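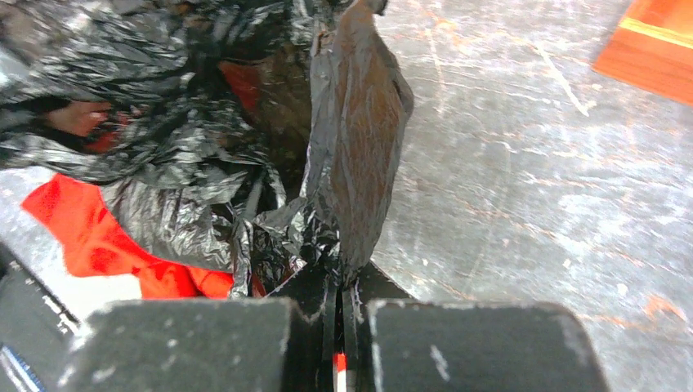 Fig. 1. Black plastic bag held between two dark gripper fingers.

Crime, Numbers and the News
Week 4 notes: What does a burglary count count?
August 2021

Welcome back! Last week was all definitions, so today we get to play with real-looking data. Keep the Rilen and Graler practice tables next to you while you read. The figures in them were made for this course.

1. Counts and rates

Rilen recorded 600 burglaries last year and Graler recorded 200. A newspaper could run "Rilen has three times the burglaries" and every word would be correct. Now look at the population column. Rilen has six times as many people as Graler, so a resident of Graler lives in a place with twice the burglary rate. I love this one, because the ranking flips completely and all we did was divide.

Some points to argue about in section:
People is the usual bottom number, but burglars break into buildings. Would households be better? What about a beach town that triples in size every summer?
If shops and storage units are included in the count, does "per resident" still mean anything?

2. The crimes that never reach a desk

A police count begins when somebody reports something. People skip reporting for all kinds of reasons: the loss was small, they have no insurance, they know who did it, or they had a bad experience the last time they called. This missing part has a wonderful old name, the dark figure of crime (write that down, it comes up again in week 7). 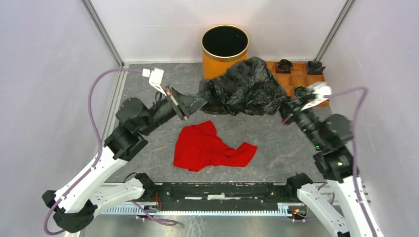 Victim surveys try to get at it from the other side. Instead of waiting for a report, you ask a sample of people what happened to them and whether they told the police. The Furside survey in your packet has 3785 respondents, which sounds huge until you remember that most of them had nothing stolen at all. By the time you get down to burglary victims in a single neighborhood, you may be looking at 10 people. Please don't build a percentage on 10 people!

Surveys have their own weak spots too. People forget, and they also pull older events forward in time, so a break-in from two Aprils ago gets reported as "last year." That second habit is called telescoping. And a survey of homes misses anyone who doesn't have one.

3. When the recording changes

Turn to the Okoth chart. Burglary jumps in April and stays high. Before you start on explanations, read the footnote: that was the month the county opened its online report form. More reports came in. Was there more burglary? The chart alone can't say — you would want a survey from both sides of the change, or insurance claims, or at least a second kind of theft to compare.
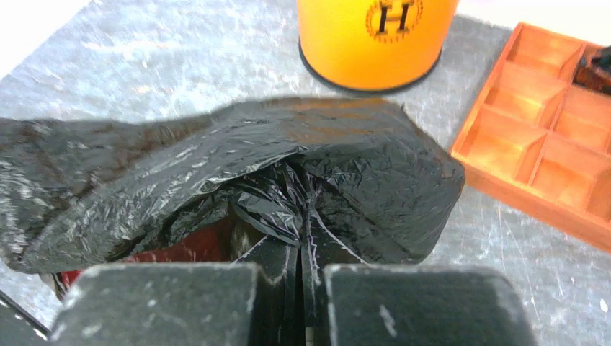 Other changes that can move a line like this one: a new rule on whether an attempted break-in counts, a merger of two departments, a backlog being cleared, or a switch from counting incidents to counting victims. One night in an apartment building can be a single burglary or five, depending on the rule.

4. For Thursday

Find one local news story with a crime number in it, any kind of crime. Bring a copy and mark the following in pen:
who did the counting
what period it covers
what it is compared with, if anything
whether you could turn it into a rate with what the story gives you

One page of notes is plenty. Stories with a missing comparison are the most fun to discuss, so grab one if you see it. The reading is chapter 5, up to the section on arrests. Skip the appendix for now — we'll do it together with the Graler spreadsheet open.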